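Search this site
Search

Soft Food and Small Wood: A Counter-Storage Gallery

Lultix keeps a working kitchen counter for sorting, storing and photographing small household goods. The current round covers play food, the containers it lives in, and the wooden organizers that share the same stretch of counter. The notes are short and limited to construction, storage and cleaning. Stock numbers are ours and will mean nothing outside the Lultix shelf list.

The play food list now runs to 74 pieces. Most are fruit, followed by bread and a small number of vegetables. Plush pieces are kept apart from the hard plastic ones in storage, as the plastic edges catch on stitching and pull threads. Mixed bins were given up in December after two pieces needed resewing at the stem.

Three plush fruits make up set 47. They store flat in one layer, and a standard dinner plate is the right size for handling them as a group. The set goes back to the shelf on the same plate it came down on.

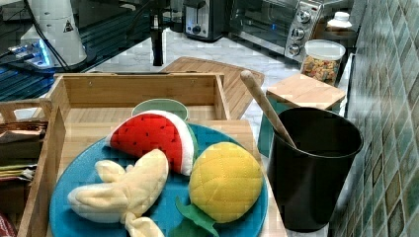 Set 47 on the teal plate: watermelon wedge, quilted mango, banana. Bamboo box and pale green bowl behind.

Watermelon wedge. Red fabric face with small black stitched seeds, a white strip for the rind and a thin green band outside that. Stitched seeds are preferred over glued or printed ones. They hold up to surface cleaning and leave nothing to peel. On wedges of this kind the seam between the face and the rind takes most of the wear and should be checked first.

Mango. Yellow, oval, with diamond quilting and a green felt leaf. Quilting holds the filling in place, so the shape recovers after being pressed under other pieces. Felt does not recover in the same way. Leaves are laid flat before storage, and a creased leaf is pressed under a cloth on low heat.

Banana. Pale cream plush with the segments spread. It takes up more room than its weight suggests, and one lobe hangs past the rim of the plate. Pale plush shows handling marks sooner than any other color on the list. Spot clean with a damp white cloth; colored cloths can transfer dye.

Bamboo box. Open, with light walls and screw holes in the back panel. It is used as a short-term holding place for bowls and loose pieces during sorting. Bamboo should be wiped along the grain and dried the same day. Standing water raises the fibers at the cut ends first — usually at the corners, where it is hardest to sand.

Bowl. Small, pale green, kept inside the box. Bowls of this size take single small pieces that would roll off a plate. They are also useful for buttons and leaves waiting to be sewn back on. One bowl per set, emptied before the set is shelved.

Divider rack. Wood, slatted sides, holding stacked flat packets. The top packet has a shiny copper-brown finish. Flat packets stack well in a rack of this type up to the height of the divider. Past that point they slide, and the lower ones are hard to pull without lifting the whole stack. Slatted sides let the edges be read without unloading. Packets with a slick finish are better placed on top, where nothing has to rest on them.

Cutting board. Wood, rounded corners, lying on the counter behind the box at an angle. Boards used for play food are not returned to food use. Rounded corners are easier on plush than square ones, which leave a line in the pile if a piece is left against them overnight.

Toaster and toaster oven. Both stand along the back of the counter. The toaster is silver with a dark control panel and a knob. The toaster oven is stainless steel with a glass door and three round knobs set in a vertical row on the right. Plush and felt stay at the front of the counter at all times, and both appliances are unplugged before any fabric is laid out for cleaning.

Storage notes

Sets are shelved by number, with plates at the bottom. A cotton cloth goes between a plate and the plush if the set will not be used for more than a month. Plastic bags are not used for plush. They trap moisture and flatten the pile against the folds.

Wooden organizers are stored empty. A loaded rack left on a high shelf will bow at the base, and the slats loosen at the glue line. Screws are checked by hand and tightened a quarter turn at most — bamboo splits easily around an overdriven screw.

Shelf labels follow the Huttunen pattern: set number first, then material, then color. The older Marnine labels gave color first, which caused trouble with sets holding several colors. Both kinds are still on the shelves. Where they disagree, the set number is the one to follow.

The next gallery covers the Derer group, made up of cloth bread and two felt vegetable sets. Shelf list updates are posted on Tuesday. Requests for a set number should give the material and the main color, and the plate or tray it is stored on if known.

2699 views
2 comments
Share

Contact Lultix | Copyright Lultix, all rights reserved | Back to top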